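Project Report: Pad Slip on the Hand-Held Gripper
Cyril Furnival, Pauline Wragg
Supervisor: Malcolm Hebden
2 March 2019

4. The fault

By December the hand-held gripper was closing reliably on the bench and we moved on to picking objects out of open boxes. The trouble began in the second week. One finger pad started to creep along its linkage under load, so the two tips no longer met. With a hard object the grip looked normal until the lift, and then the object rolled out sideways.

We logged 200 picks. Of these, 17 ended in a drop, and all but two of the drops came late in a session. We first blamed the trigger spring and replaced it, which cost us several days and changed nothing.

Pauline found the cause when she took the finger apart. The adhesive under the rubber pad had gone soft and the pad was sliding on a thin film of it. The screws at the linkage had also backed out slightly, which let the finger twist. Either fault alone would probably have passed our checks — together they did not.

5. Safety

There was one minor injury. Cyril reached into a box to reseat a pad while still holding the trigger, and the linkage pinched his thumb. The skin was not broken. Lorraine Haworth, who runs the lab, stopped our work until we had written a procedure. It says that the trigger is locked before any hand goes near the fingers, and that only the person holding the tool may unlock it.

6. Changes made

We cleaned both surfaces, bonded the pads again with a stiffer adhesive and put thread locker on the screws. Pad position is now checked against a scribed line before each session.

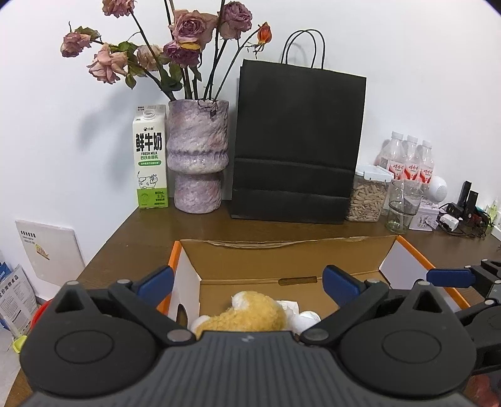 We have not yet repeated the full set of picks with the new adhesive. Gareth Pearce has offered bench time for that next term, and the log sheets are in the project folder under Plarnley.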